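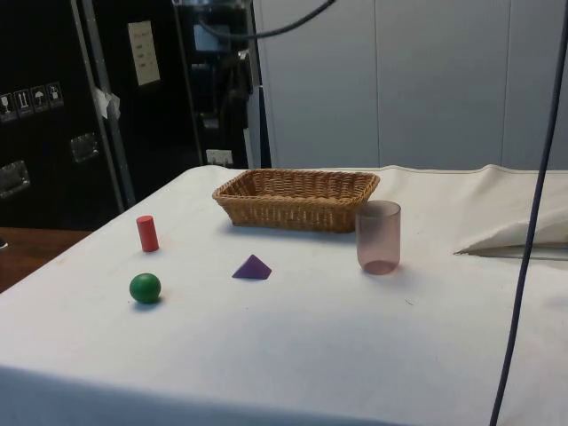
# Putting Away: A Small Study of Baskets, Cups and Tablecloths

Early Learning Environments, group project, final report
Group members: Gillespie Niven, I-hsuan Chow, Mekdes Mekonnen
Supervisor: Nélida Montecinos

## 1. Background

Our brief was to choose one routine from a childcare room and look closely at the objects it depends on. We chose putting away. It happens several times a day, it takes up a lot of staff time, and most of the advice we read was about songs and timers. There was much less about the container.

The centre we worked with, Cluleck, has a room for three- and four-year-olds. Tidying there mostly means moving things from a table into tubs on a low shelf. Iona Lindsay, the room leader, told us at our first meeting that the tubs are too deep. Children drop things in from a height for the noise, and then whoever wants a small block the next day has to tip the lot out.

We wanted to know two things:

- Does a shallow basket left on the table get used without an adult asking?
- When a second container is also on the table, what goes into it?

## 2. The set

We kept the set small so that a child could see everything at once. It was made up of:

| Item | Colour | Notes |
|---|---|---|
| Basket | tan-brown | woven, rectangular, shallow |
| Cup | pale pink | see-through, open top |
| Cylinder | red | stands on its end |
| Ball | green | smooth |
| Block | purple | small |

The basket came from a box of spares at Jemham, the second-hand shop near campus. We looked at three others there. Two were round and deep, much like the tubs the centre already had, and one had a lid. We decided against a lid early on, as it adds a step.

The cup was Mekdes's suggestion. At first it was meant to be one more thing to put away, and we only started thinking of it as a container after the trial session, when a child picked it up and began looking for something to put in it. From then on we recorded it as both.

We wanted the loose pieces to be different colours so that our notes could be short. "Red to basket" is quick to write. The colours also helped when two of us were observing and had to compare sheets afterwards.

## 3. The table

The table was covered with a white cloth for all sessions. This was a practical decision. On the bare top the ball rolled off almost every time somebody leaned on the edge, and chasing it became the activity. The cloth slowed it down. It also cut the noise, and staff noticed that before we did.

The cloth has two drawbacks. It creases where it has been folded, and a crease is enough to turn a ball or tip a cylinder that is put down in a hurry. It also hangs over the edge, where a child can get hold of it. We clipped it underneath at the sides the children used.

We did not fix the positions of the pieces. Between turns the observer put everything back on the cloth loosely, with the basket lengthwise and the rest wherever it landed. We discussed marking places with dots of tape and decided it would look too much like a puzzle with a right answer.
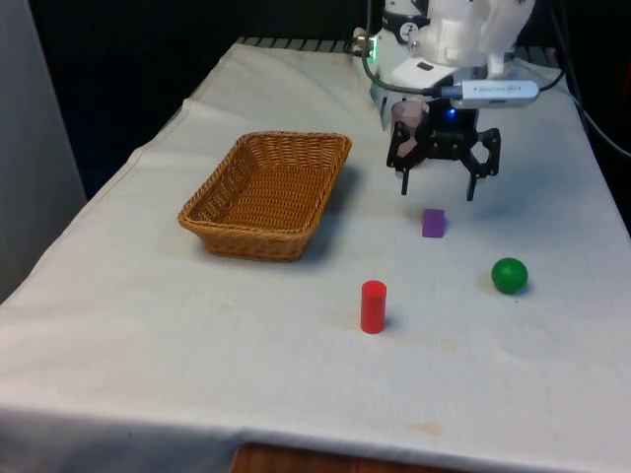

**I-hsuan Chow** – *Sections 4 and 5*

## 4. Method

Sessions were held in February, in the morning, in the half hour before fruit. Seven children took part, all with written permission from home. Each child came to the table when they liked and left when they liked. One adult sat nearby and did not give instructions about tidying. If a child asked what to do, the adult said, "You can play with these."

After a few minutes the adult said, "Nearly fruit time," which is what staff in that room always say. We recorded what happened from that point until the child walked away.

For every piece moved we wrote down:

- which piece it was
- where it went (basket, cup, pocket, floor, handed to adult)
- whether it was placed or dropped

We treated a piece as placed if the hand was still touching it when it reached the container. Gillespie and I disagreed about this for the ball, which tends to leave the hand early. We settled it by writing "placed" when the hand went below the rim of the basket.

We recorded more than 85 moves in all. The exact total depends on how you treat children who took a piece out again and put it back, and one child did this for most of a session with great concentration.

## 5. What we saw

### The basket

The basket was used by every child at least once. Nobody needed to be shown. Most moves into it were placed, and this was the clearest contrast with the tubs, where Iona's staff describe almost everything as dropped. Our guess is that the low sides make the difference. There is no height to drop from, and a child sitting down can see the bottom.

Where the basket stood mattered more than we expected. When it was at the back of the table, the smaller children had to reach over the other pieces and sometimes knocked the cylinder down with a sleeve. When it was off to the left, it was used more by children sitting on that side and less by the others. We did not plan for this and did not record seating carefully enough to say more.

### The cup

The cup split the group. Some children treated it as something to tidy and put it in the basket with everything else. Others kept it upright and tried the purple block in it first. One boy refused to put the cup away at all and explained that it was for drinks. This is perfectly reasonable and we should have seen it coming.

Being able to see through the side seemed to interest the children. Several bent down to look at the cup from table height, which they did not do with the basket.

### The loose pieces

The red cylinder was the piece most often stood up again after falling, even by children who were about to put it away. The green ball was usually first into the basket. The purple block was usually last and was the one most often forgotten. It was also the one found in a pocket, twice.

## 6. Problems

*Section written by Mekdes Mekonnen*

The group was small and from one room. The children know the "nearly fruit time" cue very well, so we can't say how much of the tidying was due to the basket and how much to the fruit.

We changed the way we recorded the cup after the trial session. Notes from before that were left out of the total.

The white cloth marked easily. It was washed between weeks, but a few pale yellow-brown stains stayed in it. This did not affect the sessions, though a patterned cloth would be kinder to whoever does the laundry. A pattern might make small pieces harder to spot, and we would want to try that before recommending it.

We had hoped to compare the woven basket with a smooth tray of about the same size. The tray did not arrive in time.

## 7. Suggestions for the room

1. Try one shallow basket per table and leave the deep tubs for large items.
2. Put the basket within reach of every seat. The middle is better than the back.
3. Keep real cups out of block sets, or expect them to be used for drinks.
4. Check pockets for the smallest piece before home time.

Iona has kept the basket on the drawing table, where it now holds crayons. She reports that the crayons are going back into it most days and that the sharpener is not.

## 8. Acknowledgements

Thanks to the families and staff at Cluleck, and to Nélida Montecinos for reading two drafts. Observation sheets are with Gillespie Niven and can be borrowed by other groups in the unit until marks are released.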